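Boxing up the small stuff before the bench move

The bench moves to the back room in May, and everything that lives on it has to be in cardboard before then. I put this off through most of the winter. What follows is the method I settled on, mostly so that I can find it again.

Start with the box. I use plain single-wall cartons from Irico, the 8-inch size, with no printing on the panels. Larger cartons get overfilled and the bottom seam sags. Fold the short flaps back first, then the long ones, and crease each along the score line until it stays put. A flap that springs up will catch a sleeve or a cable, and it hides the inside corner, where small parts collect.
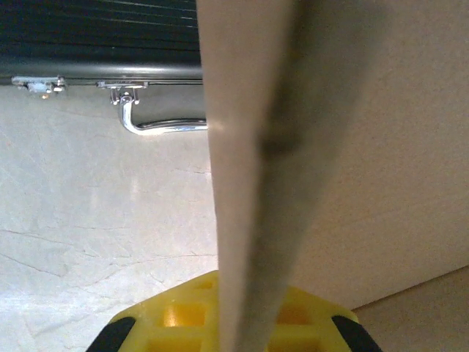 Tape comes next. One strip along the bottom seam, overlapping each end by 3 inches, then one strip across each end. I tried water-activated paper tape from Molell last year. It holds better than the plastic kind and it tears clean, but it needs a sponge and a flat surface, and I had neither within reach once the bench filled up. Plastic tape is adequate for a carton that only travels down a hallway.

Loose circuit boards are the slow part. Each goes into an antistatic bag, folded over once, with a label on the outside giving the board's job and the state it was in when last powered. "Works" is a poor label. "Boots, no serial" is a good one. Boards with tall connectors ride on top. Anything with a metal bracket still attached gets the bracket wrapped separately in paper, as a bare edge will go through a bag in a single trip. If the bracket unscrews in under a minute, take it off and tape the screws to it.

Cups, rolls and other round items are a nuisance. They shift whenever the box tilts, so they go in last, on end, with crumpled paper between them. I allow roughly 20 minutes per carton, including labels. The first one took twice that.
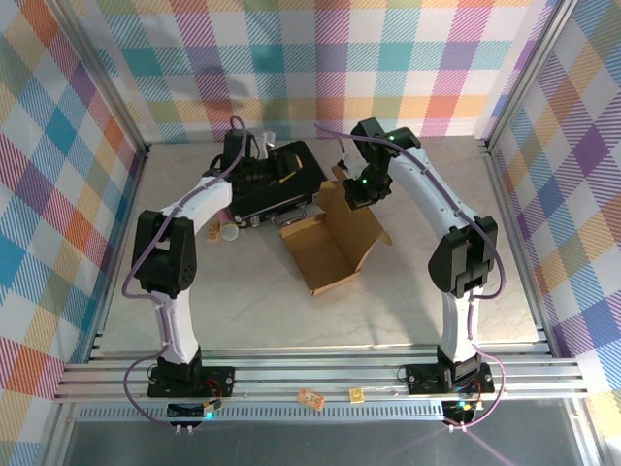
A reader in Clemarcombe wrote to say that closing the flaps in the interlocking pattern, without any tape on top, saves time at the other end and is strong enough if nothing heavy is stacked above. I tested it on 5 cartons. Four stayed shut. The fifth opened at one corner when I lifted it by the flaps, which I should not have done. I now interlock the light ones and tape the rest.

Labels go on two adjacent sides and never on the lid. The Suvarna shelving in the back room is deep enough to hide one side of a box completely, and the lids can't be read at all above the second shelf. I write the contents in marker and the destination shelf in pencil, and the pencil has already been changed on most of them.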